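**June 29, 2024 - packing cell, Trurnthorpe returns line**

Carried on with the clock returns for Geseck. Inbound pallet is 300 units, mostly the small white alarm clocks, wrapped at the sorting bench before they go in a carton. Target for the shift was 110 packed, and we stopped two short of that.

Setup as left on Friday: green finger pads, short linkage, grip force one step down from the default. The lower force is for the wrap. At the default setting the pads squeeze the bubbles flat along both long sides and the Kurnden inspector sends the carton back.

Worked on three things:

1. Carton approach. Start the descent farther back from the flaps. The old path assumed they were folded flat, and they rarely are.
2. Release height. Lowered by 13 mm. Dropping from the old height let units fall over on the carton floor.
3. Unwrapped units. Same pads, same force. Hard plastic and wrap behave differently enough that I would like separate profiles. Not done yet.

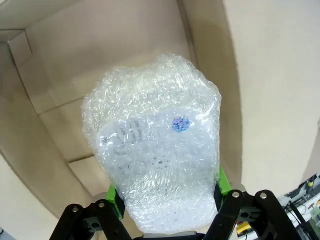
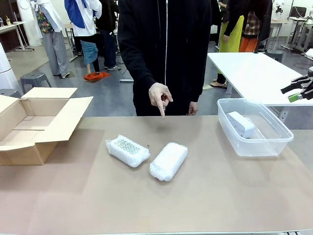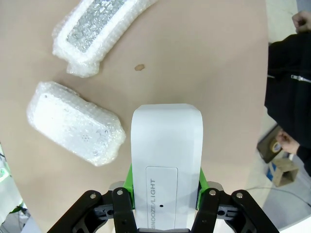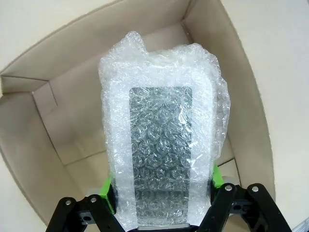
*Clock returns at the packing cell. Third picture: unwrapped unit in the green pads, SNOOZE/LIGHT panel showing.*

Notes on the job itself, as I was asked to keep these too.

Before the cell, one packer did the whole sequence: check, wrap, place, close. Placing is now the arm's part. Wrapping is still by hand and will stay that way through September at least. The packer's time has moved to the front of the sequence and to exceptions, mainly wrap that comes open and units that settle crooked. Less reaching into cartons, more standing and watching. Binta Isah logged both and rates the watching as the more tiring of the two. I have no measurement for that, so it goes down as her remark.

Pace is also different. Packers used to set their own and bank a few minutes before break. The cell takes a unit whenever one is within reach, so the gap between units is now set by the arm. Binta wants a hold button on the bench side, separate from the stop, that finishes the current placement and then waits. Reasonable, and a small wiring job. Omoregie have quoted for the button box, lead time around two weeks.

Wrap tails: long loose ends at the top of a package confuse the height estimate. Asked the bench to fold tails under. It adds a step to the hand work to suit the machine, and I would prefer to fix it in software.

Open:

- separate grip profile for bare plastic
- hold button, bench side
- height estimate with loose wrap
- rewrite the bench card, which still describes the old sequence
- ask Geseck if the wrapped and bare units can arrive on separate pallets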